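OK so our style guide update landed this morning and I have feelings. Thread, because I've been the copy desk at a small food and home site for four years and this is my Super Bowl.

First one: "homemade" is one word and "home cook" is two, and "home-cooked" keeps its hyphen. Yes, all three can show up in one sentence. Yes, they did, in a headline, on Friday.

We also finally settled "recipe developer." Lowercase, always, even right before a name. So it's recipe developer Nayara Conceição, and she was fine with it! Her agent less so.

Speaking of Nayara - her name has a cedilla and a tilde and we'd been dropping both for ages. The old guide said to strip accents from everything except "words where the reader may be confused," and I have never met two editors who agreed on what that meant.

New rule: if a person uses the marks, we use the marks. Names first, dictionary second. I fixed 72 bylines and captions before lunch and my wrist hurts.

Some of those were Liis Raudsepp's, who has no accents at all but had somehow been spelled Liis, Lis and Liss in the same month. Sorry Liis. You were very nice about it.

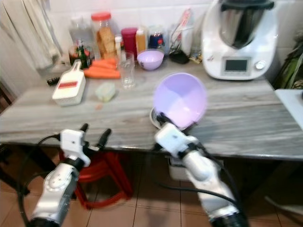

Next, numerals. We spell out one through nine and use figures from 10 up, except in ingredient lists, where it's figures all the way down. 2 eggs in the list, two eggs in the method. I know it looks weird. I fought for it anyway.

Oven temps are always figures, and we're dropping "degrees Fahrenheit" after the first mention. So it's 400 F with a space and no little circle. I wanted the little circle. The little circle breaks in our newsletter tool and comes out as a question mark, and "400?F" is not a confident instruction.

Mārtiņš Liepiņa asked in the meeting if we could please stop capitalizing "brussels" in brussels sprouts. Twenty minutes on this, you guys. I'm a capital B person and I will go down with the ship, but we voted, and it's capital B through April and then we look again.

(Mārtiņš has started writing it in all lowercase in every single chat message. I see you.)

Company names! We follow what the company does unless it's all caps or starts with a punctuation mark. Calline stays Calline. Skadance wanted to be SKADANCE and the answer is no - it's a name, you don't have to yell it at me.

And no more "utilize." It wasn't even banned before?? I went and searched the archive and had to take a little walk.

One thing I lost: the serial comma. We still don't use it. Marietjie Mnguni wrote a lovely two-page memo in favor, with footnotes, and I cosigned it, and it went nowhere. We'll be back.

If you run a style guide somewhere, tell me how you handle "yogurt" when the quote says "yoghurt" in writing. I've changed my mind on it twice since breakfast.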